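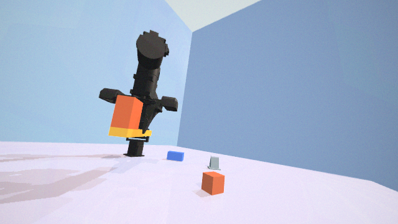
Figure 3. Simulated view of a black robot arm between two blue walls.

4.2 Shoreline access and the limits of the county map

Godach Reservoir covers 173 acres according to the county map and 931 acres according to the sign at the boat ramp. We measured neither, but having walked the whole shoreline in April we are inclined to side with the map. The larger number seems to belong to the watershed, or possibly to hope.

The reservoir was built to supply the town of Prurkitz, which stopped drinking from it once the pipeline from Dimaculangan was finished. Ownership stayed with the town. Fishing rules stayed with the county. The road to the ramp was assigned to neither, and its surface reflects this. Of the 31 anglers we interviewed, 20 had come in by the north road at least once and said they would rather carry a boat than do it again.

Bank fishing is confined to the dam and a gravel point on the east side. The rest of the shore is greenbrier down to the waterline. Local guides list four access trails. Policarpio found two of them, one of which ended at a fence and a polite note. The other leads to a cove where crappie are said to gather in spring under a sunken brush pile. Everyone we spoke to knew where the brush pile was, and they marked it on our map in five separate places.

Answers about the catch itself were harder to use. Largemouth bass were reported by nearly all respondents, channel catfish by most, and walleye by one man who asked that we not write down the location. Lengths were given with the hands. Gatchalian proposed a correction factor for this, based on the fish in the coolers compared with the same fish as described at the tailgate, but the sample was small and the owners grew restless.

Skesix Lake, six miles south, makes a useful comparison. It is about the same depth at the dam, has a paved ramp and a working light, and draws far more boats on any morning before 7. Most people at Godach had fished Skesix and disliked it. The usual complaint was that there were too many people there from Godach.

We therefore treat ramp condition as a control on fishing pressure, whether or not the town intended one. Section 4.3 takes up water level, which is read from a painted gauge on the intake tower. The lowest three feet of the gauge have lost their numbers, and readings in that range are given as "low."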